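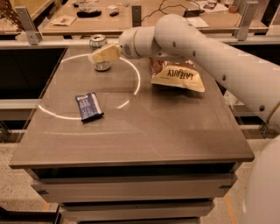 The snack drawer, six weeks on

Back in June I said I would try the Fanditz thing and report back, and a few of you have been asking whether I'd gone quiet out of embarrassment. Partly, yes. I paid 54 dollars for it.

For anyone who missed the earlier post, Fanditz is an online course about kitchen storage. It has videos and a workbook you print yourself, and the big idea is that every flat surface in the house has a "resting state" it should return to at the end of the day. The resting state of a tabletop is bare. Food lives behind a door or in a drawer, sorted by when you eat it, and if something is sitting out then the system has a leak and you go looking for it.

I like a bare table as much as anyone. I don't think I like it 54 dollars' worth, but I'd had a long week and the sales page had a lot of linen on it.

What we started with

The table with the drawers under it is where everything lands. Bags of chips, cans, muesli bars that have been to work and come home again. It has a thick shiny top and deep drawers, so you would think the snacks would go in the drawers. They never have. The drawers have been full of other things for years: takeaway menus from places in Kershaw that have closed, birthday candles, a torch, the instructions for a slow cooker we gave away. Meanwhile the food sat on top in whatever order it arrived.

Module one says to take everything out and put it on the floor "so you can feel the weight of it". I put it on an old sheet. I can't say I felt the weight of anything except my knees. The video says to allow 2 hours for this, and I was finished in 40 minutes, including a cup of tea, so either I own less than the average Fanditz customer or somebody is padding the course. The bin got the menus. The candles went in a jar. The torch went back in the drawer, as it had nowhere else to go, and there is a whole section of the workbook about why that is a bad attitude.

The sorting

This is where I started to have doubts. You are meant to sort snacks by "occasion", and the workbook gives you the occasions: morning reach, after-school, evening wind-down, guest. There are no school-aged children in this house. I wrote it to the course's help address and was told I could rename after-school as "late afternoon restore". Fine.

But what is a bag of tortilla chips? In the picture on their website the chips are guest. In my house chips are every one of those categories except morning reach, and I wouldn't swear to that one either. I put them in guest to begin with, and on the first night I was in the guest section up to the elbow, a guest in my own home. Then I moved them to evening. Then somebody was actually coming over and I couldn't remember where I'd put them.

Muesli bars were easier. They are small and flat and they go wherever you push them. My complaint there is that when they are filed standing up, the way the video shows, you can't read the front of the packet, and all you see is a row of crimped ends. You pull out three to find the one you want and put them back in a different order. Before, there would be one lying on the table with its name facing up, and I could see what it was from the doorway. I am not sure what problem I had solved.

Cans are their own trouble. The drawer isn't tall enough for a can to stand in it with the divider underneath, so they have to lie down, and a can that is lying down in a drawer rolls to the front when you open it and to the back when you close it. It makes a noise like a small train. Fanditz sells a ridged mat for that. I did not buy the mat.

The tubs

I did buy the tubs. I held off for a fortnight and then gave in during a sale, and I'm cross with myself about it. They are Lesura, the clear ones with the pale lids, and they look lovely with nothing in them.

The claim on the label is that chips stay fresh longer in the tub than in the bag. Maybe they do. I tried it in the least scientific way possible, with half a bag of corn chips tipped into a tub and the other half left in its own packet with the top folded over and a clothes peg on it. After four days I ate some of each. The ones from the tub were fine. The ones from the bag were also fine. I had another handful of each to be sure, and by then the experiment was over for lack of chips.

What the tub does do is hide how old things are, as you've thrown out the packet with the date on it. The workbook suggests a label maker. You will have spotted by now that each part of the system creates a small need, and there is a thing in the shop for it.

There's also the question of size. A family bag of chips is mostly air, everybody knows that, and you'd expect the contents to fit easily into a smaller container. They don't go in without breaking. I ended up with a tub of whole ones and a layer of gravel at the bottom, and about a cup left over in the bag that then had to be kept somewhere. It was kept on the table.

The shiny top

I will give the course this much: with the table cleared I could see the state of it. It's a very glossy top and it shows everything. Whatever light is on in the room, there it is again on the table, a big white ring of it, and in between are all the streaks from whoever wiped it last. With stuff sitting on it you don't notice. With nothing on it you can't look at anything else.

So that set me off on polishes, which was not in the course at all, and I can't blame them for it. I tried Skosurora, which comes in a tall spray bottle and has more than 2000 five-star reviews on the site where I bought it. I read a fair few of those reviews and a surprising number of them say "arrived quickly". It smells like a dentist's idea of a lemon. Used as directed, a fine mist and a dry cloth, it left streaks going the other way, across the old ones. Used more heavily it left a film you could write your name in.

What works best so far is a damp cloth wrung out hard, followed straight away by an old tea towel, in long strokes, and accepting that at certain times of the day you will still see some smearing. From about four in the afternoon it looks dreadful. By evening it's perfectly presentable. If you have people over, have them over in the evening.

I've also stopped putting cold cans straight down on it, or I've tried to. The ring they leave wipes off easily enough, but it takes the shine with it for a while and you get a dull circle until the next proper clean. A coaster fixes that. I own coasters. I found them in the bottom drawer during module one.

Where things stand

Six weeks in, here is the honest count of what has stuck.

The drawers are better. I'd have got there without the course, but I hadn't, so some credit is due. I can find the scissors. There is one drawer for food, where I have given up on occasions and put crunchy things on the left and sweet things on the right. The dividers are in the shed.

The tubs hold rice, pasta and the good flour, and they're perfectly decent for that. If you see them on sale and you need something for flour, go ahead. I wouldn't pay full price.

The table is not bare. There's a Late July bag lying flat on it, creased and the wrong way up, a silver can, and something small in a dark blue wrapper. By Fanditz rules that is a leak, and I should be filling in the page at the back of the workbook where you write down what was left out, at what time, and what you were feeling. I filled in that page for the first nine days. Mostly I was feeling like chips.

My own view, for what it's worth, is that a few things left out on a table are not a system failing. They're the things being eaten this week. Once they're finished they go in the bin and other things turn up. The trouble I had before was the stuff that wasn't being eaten, the stale half packets and the bar nobody liked, all mixed in with the rest, and that was fixed by throwing it out one afternoon with a garbage bag in my hand. No workbook was involved.

A couple of questions from the last post

Someone asked whether you can get a refund. You can, inside 14 days, if you send in photos of your completed pages. I was past that by the time I thought of it.

Someone else wanted to know about ants. We've had no ants, tubs or no tubs, but it's been cold. Ask me in summer.

And yes, I did get the follow-up email about the pantry course. It's the same price again, with a discount if you sign up before the end of the month. I've left it sitting in the inbox, near the top, along with everything else I haven't put away.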